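Folding and Stacking Donated T-shirts: A Sorting Layout for the Ceka Clothes Store

Print this page | E-mail this page
Reading time: 4 minutes

Student project report, Zalla, January 2021

1. Background

Ceka is a second-hand clothes store that takes in up to 600 items in a busy month. Most of them are T-shirts. They arrive in bags, are checked for holes and stains, and are then supposed to be folded and put on the shelves by size. In practice the shelves fill up with shirts folded in many different ways. Wide ones hang over the front, narrow ones slide down between the piles, and customers pull out the whole stack to get at one shirt.

The store asked for a way of folding that can be learnt quickly, and a marked area where the folded shirts can be sorted before they go on the shelf. We were given one term and very little money, so we ruled out buying folding boards early on.

2. The sorting area

The first part of the work was the marked area. We looked at three ways of marking: chalk, printed sheets and painter's tape. Chalk rubbed off on dark fabric. Printed sheets moved when a shirt was dragged across them. Tape was cheap, stayed flat for most of the time and could be taken up again without leaving glue behind.

The cells had to be a little bigger than a folded adult shirt. We made them rectangular to match the fold, and laid the tape by hand with a ruler at each end of the line. This is good enough for sorting but it does mean that the edges are not perfectly straight.

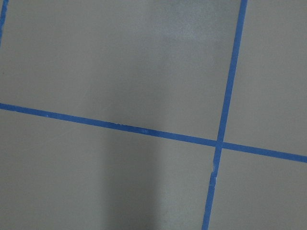 Figure 1. Blue tape lines crossing on the grey sorting surface. The line is damaged just below the crossing.

The crossings are the weak point. Where two strips overlap the tape is thicker, and a sleeve or a fingernail can catch on it. In Figure 1 the strip has a small break with a step to one side, and a thin pale sliver shows where the tape is damaged or lifted. A break like this does not stop the cell from being used, but it should be patched before it gets longer. We recommend looking over the crossings at the end of each week.

3. The folding method

Folding is done separately from sorting, on light brown paper laid over the floor. The paper keeps the shirts clean and gives a plain background, so creases are easier to see on dark clothes.

The steps are as follows.

Lay the shirt flat and pull the hem straight.
Fold each sleeve inward over the body.
Smooth the fabric from the middle outwards.
Fold the sides in so that they meet.
Fold up from the hem in two goes.

We started with the sleeves on purpose. In our early attempts the sides were folded first and the sleeves came along with them, which left a lump on one side of the finished shirt. Once there were ten or so shirts in a pile the lump made it lean. 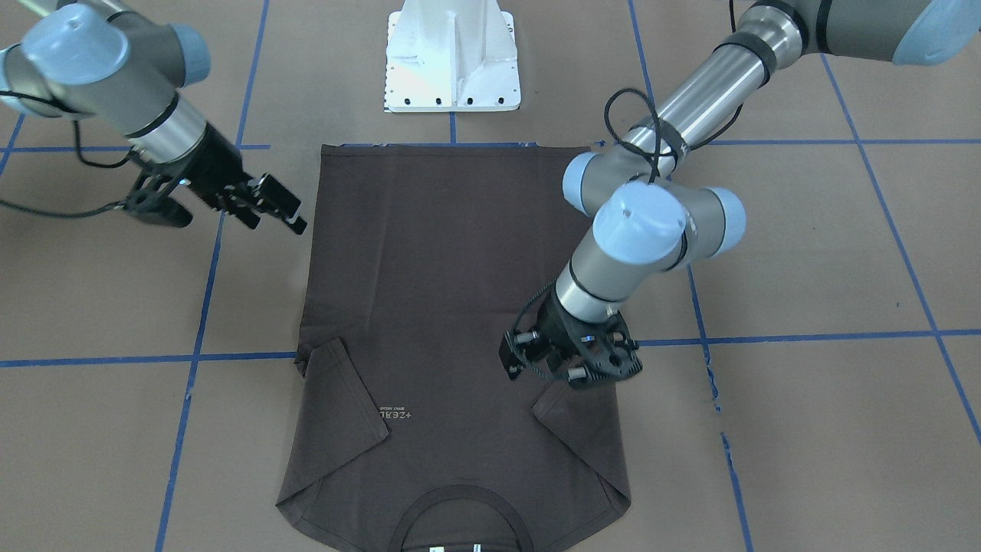 Figure 2. Dark brown T-shirt after the sleeve fold, with the collar at the bottom of the picture.

At this stage the body should be close to a rectangle. The sleeves make triangular flaps, and a diagonal crease on the flap is fine. Some wrinkling is left around the folds and the neckline on the brown shirt, and smoothing deals with this better now than later. The shoulders still stick out at the corners, and are taken in with the side fold.

4. Trial and results

We folded 69 shirts with the new method and sorted them by size on the marked area. Of these, 4 had to be folded again. Two were very large and came out wider than the cell, and the others were a slippery sports fabric that would not hold the sleeve fold. Cotton shirts gave no trouble.

Children's sizes fitted the cells but looked lost in them – a smaller grid would suit them better. We did not have time to make one.

5. What is left to do

The store plans to try the layout on the Hundalero shelves in April, when the summer stock comes out. Long-sleeved tops still need their own method. The full list of measurements is in the appendix, which is kept with the printed copy.

Print this page | E-mail this page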